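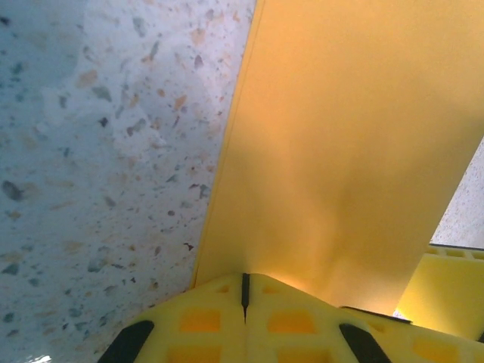 4. Surface pattern and the decision to wipe

Marjatta Seppälä
December

The diaries described in Section 3 asked people to write down each time they wiped a kitchen counter and what made them do it. This section compares the entries from homes with plain counters and homes with speckled ones. All of the households were in Gasten or Remier, and 17 of them kept the diary to the end. Those who stopped early are left out of the comparison, though their comments are used where they add something.

4.1 What people said made them wipe

In homes with plain counters, the most common reason given was that something could be seen: crumbs, a ring from a cup, a smear near the stove. In homes with speckled counters, people more often wrote down an event. They wiped after breakfast, before rolling out dough, or when they came home from work. One person in Remier wrote "no idea if it needs it, it's evening" on most days and left the reason column blank on the others.

We had expected people with speckled counters to wipe less. The diaries don't support this. What differed was the timing. Wiping in the speckled group bunched up around meals, while in the plain group it was spread across the day, with a good many short wipes in the afternoon. We did not ask how long each wipe took, and the diary pages had no room for it. Oksanen's earlier interviews in Gasten point the same way, but they covered whole kitchens and do not separate counters from tables.

Touch came up more than we had planned for. Several people with speckled counters said they ran a hand over the surface before deciding. The coding sheet had no category for this, so those entries were first filed under "other" and then recoded by hand. Sugar and salt were the usual finds. Coffee grounds were mentioned mainly by people who had found them later on a sleeve.

4.2 Color of the cloth or sponge
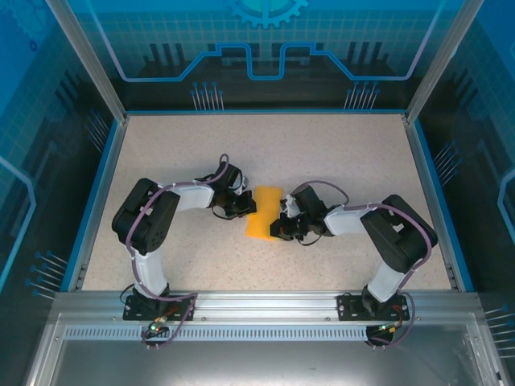
Most diary keepers had a fixed place for whatever they wiped with, and most also admitted that it was seldom there. Color seemed to matter for finding it again. People with plain white counters said little on this point, but several in the speckled group had gone over to bright colors on purpose. A yellow sponge lying flat on a speckled beige surface, as in the picture, is a fair example of the contrast they had in mind: one flat color, straight sides, and nothing like the pattern under it. Gray and tan cloths were the ones reported as overlooked, and in two homes a gray cloth had been left in a wet heap overnight and thrown out.

Color also affected when a cloth was called dirty. Yellow was judged hard to read. People said a used yellow cloth looked dull before it looked dirty, and that they could not tell a stain from a fold in poor light. White cloths were changed most often. Dark ones were changed when they smelled.
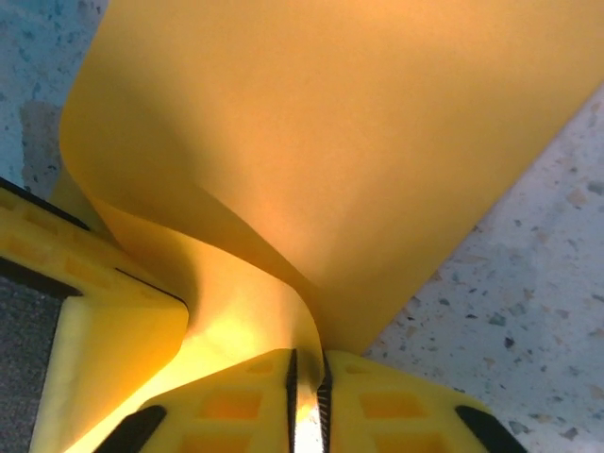
Figure 1. Yellow-orange material with a rolled fold. The color is deeper in the folds than in the bright areas.

4.3 Light

The follow-up visits took place in 6 homes, all with speckled counters. We asked each person to point to the part of the counter they found hardest to keep clean. We had supposed this would be the darkest corner. Most pointed to the part nearest the window or under a lamp, where they said the shine got in the way. They bent down and looked along the counter to check it -- a habit that no one had put in the diary and that we only learned about by standing in the room.
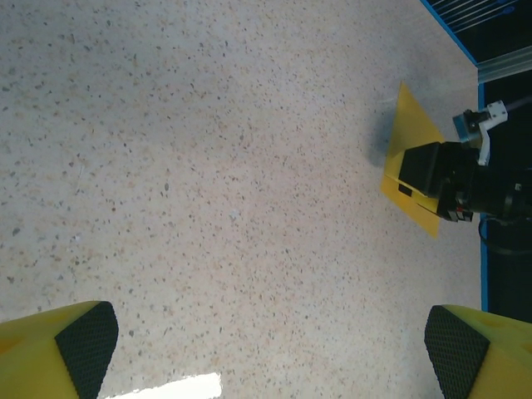
Figure 2. Speckled surface with small gray, black, tan and pale orange flecks. There is glare near the lower edge.

We made no measurements of light, and the visits were held at different times of day. The finding should be read as a report of what people told us. A second round in Cindov, where kitchens tend to be smaller and face the yard, would help show whether window position matters more than pattern.

4.4 Limits

The two groups differed in more than their counters. Speckled counters were more common in rented homes, and renters in our sample ate out more often. The diary itself probably also made people wipe more, at least in the first few days, when entries were longer and neater.

Last updated: December

Comments

tilde_m: Did you ask about tablecloths? My mother covered the whole counter with oilcloth, so the pattern under it never came into it.

R. Haines: Would like to see the coding sheet for 4.1. Was "before cooking" one category or was it split by meal?

Marjatta Seppälä: One category. The sheet will go up with the appendix.

kitchenside: I do the bending down thing every night. Black specks are the worst, they look just like pepper.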